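# Grotmont grasp study: frequently asked questions

Last edited Mar 17, 2021. Questions go to Gayan Mridha or Tahsin Amarasinghe.

### What is the study testing?

Whether a policy trained on short wrist-camera clips can pick up household and novelty objects it was never shown. We call the method Howlader. It looks at the view from the gripper, proposes a contact point, and updates that point while the arm moves.

### How much data did you use?

937 grasp attempts on 44 objects. We held out 16 of those objects completely, so the policy saw them for the first time at test.

### Why so many shiny things?

Chrome and clear plastic are where our older Drandard baseline failed most often. Reflections change as the arm gets closer, and a method that picks its contact point once, from far away, is stuck with whatever it saw first. The ship's wheel is one of the harder objects in the set – it's small and polished, and its knobs stick out past the rim.
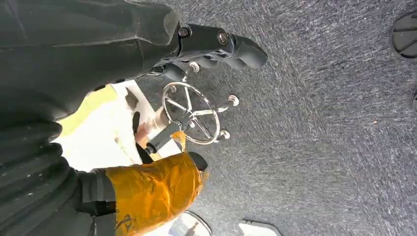 *Wrist view with the gripper over the chrome ship's wheel.*

### Do you use depth?

No. We tried a depth channel in December and dropped it. The readings on polished metal had too many holes, and filling them made the proposals worse. Color only is simpler, and it scored higher on the held-out objects.

### How is a grasp scored?

The object has to leave the surface and stay in the fingers for the full hold. A slip during the hold is a failure. So is a grasp that drags something else along with it, even if the target comes up too.

### Is the policy running by itself?

In the test trials, yes. In the training trials a person steered the arm. The two sets are kept in separate folders and were never mixed.

### Where is the work done?

At ordinary desks in a carpeted room. We did not build a cage or control the lighting. Cables, power strips and laptops are part of the setting, and we wanted results that hold up around them. 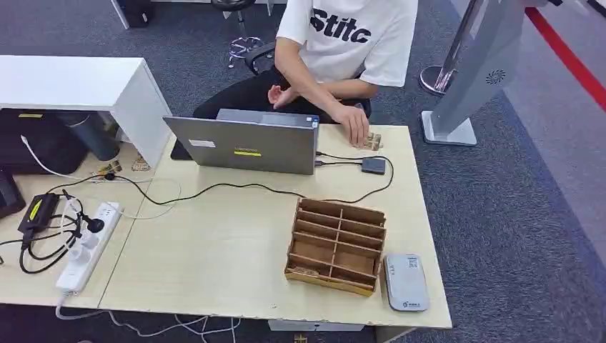
Charoen Sriwong wrote in to object that a cluttered room makes the numbers hard to compare with anyone else's, and asked for a plain-table run as well. That is fair. We ran 20 plain-table trials per held-out object and will post them in the same format as the main results. Howlader's lead over Drandard is smaller there.

### What doesn't work yet?

Thin, crumpled plastic. The contact point keeps jumping between creases, and the arm hesitates until the trial times out. Smoothing the updates fixed the jumping but made the method slow to correct real mistakes, so we left it off.

### Can I get the code?

The training code is in the Grokier repository. The clips will follow once the labels have had a second check.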